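Questions about the Altmont tablecloth library, gathered up from your letters and the many kind chats over the counter.

**How many cloths may I borrow?**
Two at a time, though if you're laying up for a wedding do ring us first and we'll see what we can manage (we have 144 on the shelves, and spring is always a scramble!).

**Do I have to iron them before they come back?**
Please don't! Washed and folded is lovely. We'd far sooner press them ourselves, as a hot iron and a hidden drop of candle wax make a dreadful mess.

**What if I spill something?**
Dab it, rinse it in cool water and tell us when you bring it in. Red wine on the Sistolton linens has given us all a few grey hairs, but most of it comes out in the end.

**Which cloth suits a small kitchen?**
A matter of taste, really, but I'm fond of a soft green-blue with a thin white check against pale walls, and it's cheerful at breakfast too.

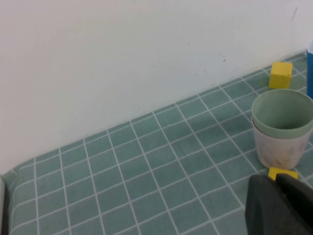 Osaze Nwosu would add that you should measure your table before you come, and allow a good hand's width of drop on every side.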